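Public bodies should repair desktop computers before they replace them. Wurnstead District retires nearly 400 machines a year, and many are discarded whole when a single part has failed. The council's present policy treats age as a fault in itself. It is not a sound basis for spending public money.

A desktop tower is built to be opened. The processor sits in a bracket, memory goes into slots, and the drives have bays of their own. Old thermal paste can be cleaned off and renewed at very small cost.

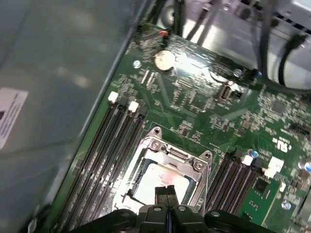
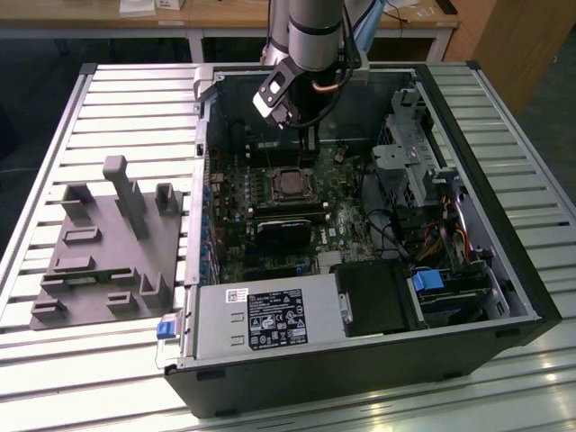
Desktop computer with the side panel removed, showing the motherboard and processor socket.

The council should require an inspection of every machine before disposal, and should publish the results each September. Plemton adopted such a rule for its libraries and kept 22 computers in service that had been listed for scrap. Residents are entitled to expect the same care here.

Keyvan Rashti writes on local government spending.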